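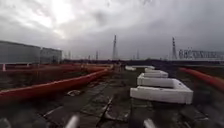 Search the notebook Enter keyword Go

December – edge box, radio link, second round

Picked up where the last entry stopped. The Lellix edge box is back on the bench with the new firmware. Same radio module as before, same Trarport small cell, same SIM. I kept the antenna spacing at 2 meters so the numbers can be set next to the old ones.

First job was the scheduler problem. With the inference job and the radio stack sharing cores, the stack missed slots whenever the model loaded a new batch. I pinned the stack to its own cores and gave the rest to inference. Out of 16 cores that leaves plenty for both. Missed slots went to zero in the short run. Long run still to do.

Memory was the next thing. Huge pages were not being reserved at boot – the setting was in the config file, but the boot loader was reading an older copy. Removed the old copy. If anyone reimages the box, check this before anything else.

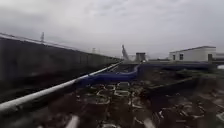
Then latency. I sent 2,000 packets each way with the model idle, then the same with it running. Idle looks fine. Under load the middle of the spread hardly moves, but there is a tail, and it shows up only on the uplink. Hideaki Sekiguchi thinks it is the network card's interrupt handling and wants to try polling. I think it is the clock sync drifting. We have not settled it. Logs from both runs are in the shared folder under "uplink tail".

Power draw: the Imex supply gets noisy near full load. Swapped it for the bench supply and the noise went away, but the tail stayed, so those are two separate problems.

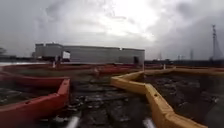 Outdoors, heavy cloud. Long gray building past the booms.

Throughput at 100 MHz channel width is where I expected. I did not tune anything here. The Morikawa driver prints a warning about buffer size on every start, and so far I see no effect from it. Asked them for the release notes.

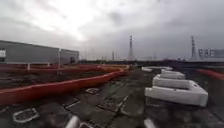

One more on the driver: do not unload it while the cell is up. The box hangs and needs a hard power cycle. Did this twice before I noticed the pattern.

To do:
– overnight run with pinned cores
– polling mode, same packet test (Hideaki)
– log clock offset during the load test (me)
– return the Imex supply or ask for another
– label the two antenna cables, they got swapped again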